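The Bernwood has one screen, 162 seats and a popcorn machine older than most of the people who work there. It shows a film for two weeks at most, sometimes for one, and then moves on. The woman who books it has been doing the job for 15 years. She agreed to talk on the condition that her name stay out of it, because she still has to call the same distributors every Monday-type morning of her life, as she put it, and some of them read things like this.

We met in the lobby in August, at ten in the morning, before the box office opened. She had a paper calendar with her, most of it in pencil.

"Pencil is the whole job," she said. "I write a title in, somebody moves it, I erase it. By the time it's in ink it's already playing."

Booking a single-screen theater is mainly a matter of deciding what to turn down. A multiplex can take a new release, put it in the big room for the opening, and slide it into a smaller room when sales drop. The Bernwood can't do that. If a distributor wants a three-week commitment on a film that will be dead in ten days, the theater has to sit through the last stretch with a handful of people in the seats.

"A studio title comes with terms," she said. "How many weeks, how many shows a day, what share of the ticket they keep. The share is usually highest at the start, which is when people come. I'm left with the better split when the room is empty. That's been the deal since before I got here and I don't expect it to change."

So she waits. The Bernwood picks up most of its bigger titles in the third or fourth week, when the commitment is shorter and the terms are easier. 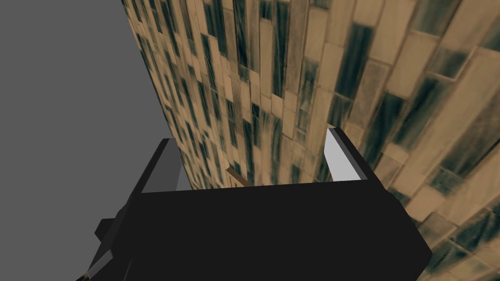
Waiting has a cost too. The Melcombe, a ten-screen theater off the highway, opens everything on the first night, and anyone who badly wants to see a film has gone by the time she gets it.

"I used to worry about the Melcombe a lot more than I do now," she said. "What I get is the people who meant to go and didn't. There are more of those than you'd think. They're older, they come in pairs, and they buy coffee."

She keeps her own records of every run in a set of ledgers, with the weather noted beside the ticket sales. Rain helps on weekends and hurts on weeknights. Snow hurts always. A home football game takes out the early evening show completely, but the late one can do well.

I asked which film had surprised her the most. She didn't hesitate. It was *Grulleck*, a subtitled drama about two brothers running a ferry, which she had penciled in for one week to fill a hole in the calendar.

"I'd seen it on a screener at my kitchen table and I thought it was fine. A little slow. The distributor was small and nearly gave it to me. We opened to maybe twenty people. The second night there were forty. By the weekend we were turning people away, and I was on the phone begging to keep it."

It stayed for six weeks, the longest run in her time there. When it closed the theater had sold just over 2,000 tickets to it, in a town where a good week for a foreign film is a tenth of that.

"I've tried to work out why," she said. "One of the churches put it in their bulletin. The library had the book. There was nothing else out that month for grown-ups. You add all that together and it still doesn't get you there. I booked the director's next one right away, for three weeks, and it died on the second day."

She laughed about that, though she said she hadn't at the time. Three weeks on one screen is a long time to be wrong.

The opposite case is a film with a big star and a big campaign that simply doesn't sell. She wouldn't name titles. She did say that she no longer pays much attention to national opening numbers, and hasn't for years.

"The national number tells me how much money they spent telling people about it. I look at the drop. If a picture loses 40 percent in its second weekend, that's normal, I can work with that. If it loses 65 or 70, whoever saw it told their friends to stay home, and my customers are the friends."

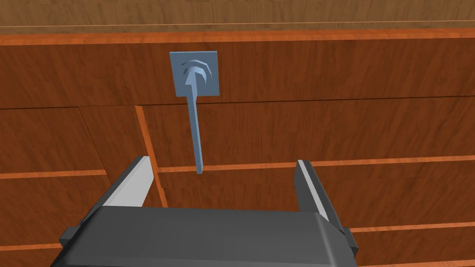 Reviews matter less than they did. When she started, the local paper ran its own critic, and a good notice could be worth a few dozen tickets by the weekend. The paper now runs wire reviews, when it runs any. What moves people today, she said, is the theater's own email, which goes out once a week with two or three sentences on each film.

She writes those herself. She tries not to oversell.

"If I say something is wonderful and they come and it isn't, they remember. I'd sooner write 'long, sad, well acted' and get the people who like that."

The theater's other steady earner is old movies. One evening a month goes to a repertory title, with a flat rental fee instead of a percentage, so she knows ahead of time how many seats she has to fill. Musicals do well. Westerns used to. Horror from the eighties sells out in October and does very little the rest of the year. She tried a silent film with a live piano player and lost money on it, then tried it again the next year and lost a bit less.

Most of those bookings go through Sawatzky, a small company that handles rights for older films. She has dealt with the same office since her first year and has never met anyone from it in person. "We send each other holiday cards," she said.

What has changed most is how films arrive. In her early days they came in cans, on reels, and the projectionist spent an evening putting them together. Now a hard drive comes in a padded case, or the film downloads overnight, and a digital key unlocks it for certain dates. If the key is late, or the dates are entered wrong, there's no show.

That has happened 2 times at the Bernwood. Both times it was an opening night. She stood in front of the audience and offered them refunds or passes - most took the passes - and then put on a concert film that happened to be on the server.

"Some people stayed for it," she said. "A few of them told me it was better than what they came for."

The conversion to digital was paid for with a loan that was finally cleared last spring. The next expense is the projector itself, which is getting near the age where parts are hard to find. After that it's the seats. She would like wider ones, and wider ones would mean losing two rows.

I asked whether she had thought about adding a second screen. There is a storeroom behind the auditorium that could hold one, and people bring it up to her often.

"Forty seats, maybe. I'd love it. I could move things over and keep them going for the ones who are slow to get here. But you'd need another projector, another server, another door to the street for the fire code. I had a quote once. I put it in a drawer."

By then it was close to eleven and the phone behind the counter had started ringing. It was a distributor asking whether she could take a thriller a week earlier than planned. She listened, said she'd have to call back, and turned the calendar around to look at September. Then she got out the eraser.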